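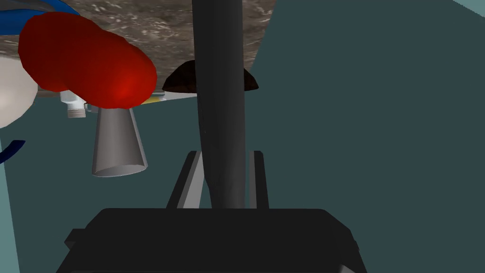

Herath Guesthouse and Villas
Owners and managers meeting, March
Started 4:10 pm, upstairs dining room

Present: Mehrangiz Kermani (chair), Kianoush Nazari, Davoud Asadi, Saeed Fallahi (notes)
Apologies: Manouchehr Moradi, at the dentist. Sent comments by text, read out where they fit.

1. Last minutes
OK'd. One fix, the linen order was for the garden villas, not the main house. Saeed to correct.

2. Bookings
Kianoush went through the spring sheet. Garden villas nearly full through the holidays, main house slower. Upper terrace rooms still the hard ones to sell, stairs put people off. Mehrangiz wants the stairs mentioned clearly on the listing, had two unhappy guests last month who said they weren't told. Kianoush worried it will scare off more. Talked it over for a while. Agreed: mention stairs, mention the view in the same line.

Nightly rate for the terrace rooms stays at 260 until the end of the season. Davoud wanted to drop it, no support. Manouchehr (text): "leave it alone."

3. Damarard
Agency wants a bigger share on group bookings. Their letter passed around. Mehrangiz not happy with the tone. They did bring the wedding party and the walking group, so we don't want a fight. Kianoush to call them, offer same terms as now plus free breakfast for the group leader. If they say no, back to this meeting before anyone signs anyting.

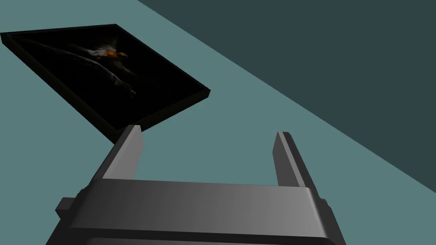

Also they still have the old photos of the pool on their site, with the blue umbrellas. Kianoush to raise in same call.

4. Pool and garden
Pool pump serviced. Oston quoted for new tiling on the shallow end, work would take 11 days. Can't be done with guests in. Davoud suggests first gap after the holidays, Mehrangiz says get the dates in writing this time. Second quote? Davoud tried one other firm, no reply. Will try again, but Oston gets it if nothing by next meeting.

Lemon trees by the gate need cutting back, taxis scraping on them. Gardener told.

Deposit for Oston is 300, approved, to come out of the repairs account.

5. Booking system
Nitix trial finished. Saeed likes it, front desk doesn't. Main complaint is that late check-outs have to be put in twice, and the room shows as free in between. Got a double booking out of it in villa 2, guests moved to the main house with dinner on us. Saeed asked Nitix about this, they say fixed in next version, no date given. Kianoush would go back to the old system tomorrow. Mehrangiz: keep both going one more month, desk to write down every problem in the red book so there's something to show.

Manouchehr (text) asks who is paying for dinner. Answer: the house.
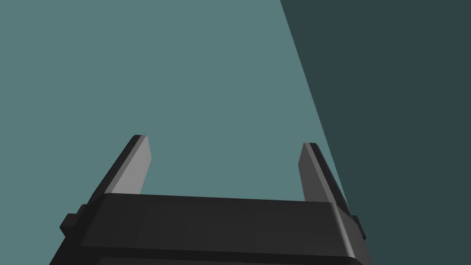 Saeed to send the desk staff the short instructions again, half of them never got the email.

6. Breakfast
Moving start to 7 am for the walkers, only on days they ask. Cook fine with it if told by the evening before. Bread delivery can't come that early so it will be the previous day's, toasted. Davoud thinks guests will complain. We'll see. Jam: switch to the small dishes, too much going to waste with the jars.

7. Any other business
- Airport pickup. Driver wants to be paid the same week. Agreed.
- Key to the bike shed is missing again. Davoud getting 2 copies made, one stays behind the desk.
- Guest left a very nice coat in villa 2, Saeed has written to her, no anwer yet.
- Wifi on the terrace is poor. Put on list for next time, ran out of time.

Actions
Kianoush: call Damarard, terms and photos. Stairs wording on the listing.
Davoud: second tiling quote, dates from Oston, keys.
Saeed: correct last minutes, Nitix instructions, coat.
Mehrangiz: pay deposit once dates are in.

Closed 5:35 pm. Next one in a month, same room, Manouchehr to chair.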